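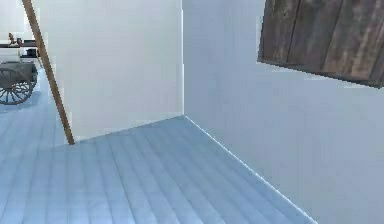
Galanis open day – navigation demo

stullwood_k
Went to the 2 pm session in October. The simulator ran on the big screen, 174 episodes in the batch, same house model each time. Anyone get the collision settings?

jorodel125
Contact threshold was on the handout, page 2. My complaint is the floor. Pale blue planks against plain white walls gives a depth estimator very little to work with.

pritine
Disagree. The board seams are plenty. Doorways are the harder case, glass especially.

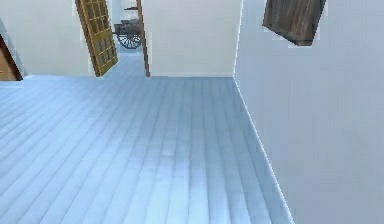 Doorway with the paned door, cart in the room beyond

stullwood_k
Spoked wheels would worry me more than the glass. Thin geometry, and the mesh is coarse.

jorodel125
Fine, but then show us results on a real floor. A render is not a test.

pritine
It was billed as a simulation demo. The presenter said hardware trials are a separate session – sign-up is at the Galanis front desk.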